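Storing opened snacks in a dry bedroom, bag or tin?
2 min read
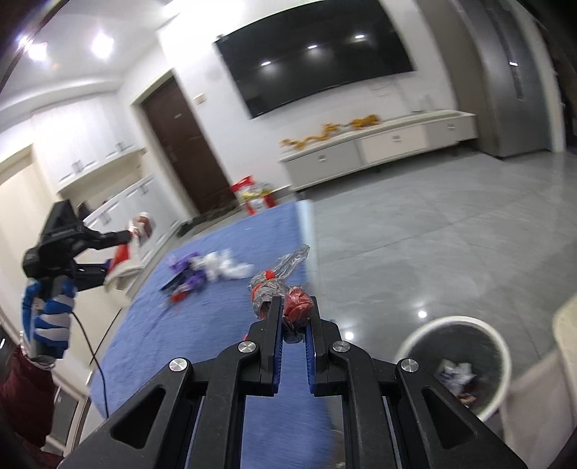 vrettos_k: Room sits at 32% humidity all winter. Twisted bags keep crackers crisp for days. Is a tin worth buying?

Grustier: At 32%, no. Crackers soften when the air is damp - yours isn't.

brarkley90: Disagree. A twist leaks. I measured 90 g of crackers in December and the twisted bag gained 2 g in a week. The tin gained nothing.

Grustier: At what humidity?

brarkley90: Didn't log it. Kitchen, near the kettle.

Grustier: Then it doesn't apply to a bedroom.

vrettos_k: Staying with bags for now. Will weigh one.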